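Ticket Prices and Home Attendance at Galanis Park
Term project report, Sports Management

Background
Lorkora FC plays in the second division of the regional soccer league. Last season the club cut the price of a standing ticket for evening games and kept the Saturday afternoon price the same. Our project looked at whether more people came to the evening games afterward, and whether they came back.

Method
We used the gate figures the club posts after each home game and handed out a short survey at 6 games. In all, 100 fans filled it in. Most were stopped at the south gate, which is closest to the bus stop, so fans who drive are probably underrepresented. We left out the cup game against Plamen. It was free for season ticket holders and the gate figure does not separate them.

Results
Before the price cut, no evening game drew 1,000 people. After it, three did, and the best one drew over 75 more than the best Saturday crowd. The weakest evening crowd came in November, in heavy rain, against a team near the bottom of the table.

Survey answers were less clear. Many fans said they had noticed the lower price, but more of them named the opponent or the kickoff time as the reason they came. Students were the exception – they nearly always put price first.

Discussion
The numbers went up, but the team was also winning. Lorkora lost only once at home in the second half of the season, and we could not separate the effect of results from the effect of price.
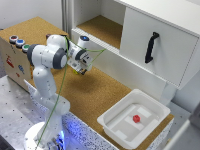 Dzintra Ots wrote in her comments on our draft that we should have compared Lorkora with Drunix, a club in the same division that won about as often and left its prices alone. We agree. Drunix does not post its gate figures, and our request reached the club too late in the term.

A second season of data would help, mainly for the Friday games. The survey form and the attendance table are in the appendix.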